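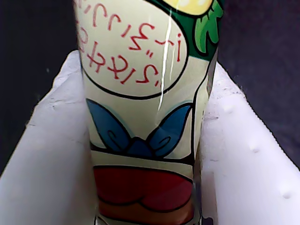
Page 14

Expédier des verres sérigraphiés sans casse ?
Wilolham
20 avril
Bonjour, je dois envoyer une série de verres de collection à un acheteur. Le dernier colis est arrivé en miettes. Mousse ou papier bulle ?

Prado
Mousse, sans hésiter. Un verre par logement, et rien de lâche à l'intérieur.
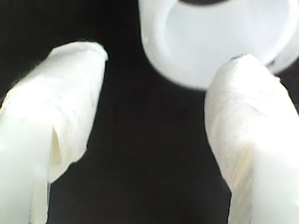 Comptez aussi 5 cm de vide comblé tout autour – le fond du carton compris. J'en ai expédié environ 100 comme ça depuis août, deux cassés.

Plindance
Papier journal chez moi, ça passe. Par contre l'encre déteint, donc papier de soie d'abord.
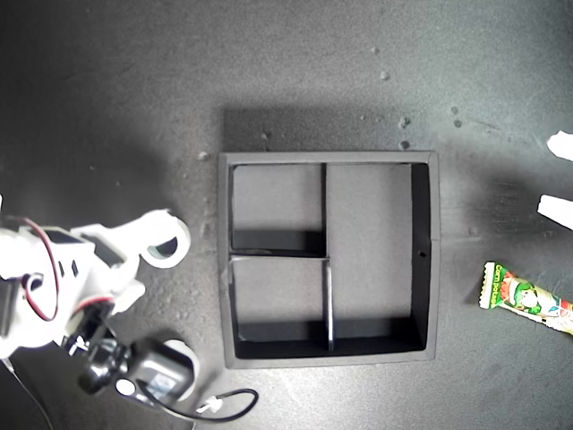
À lire aussi dans cette rubrique
Déclarer la valeur d'un colis fragile – 1 722 vues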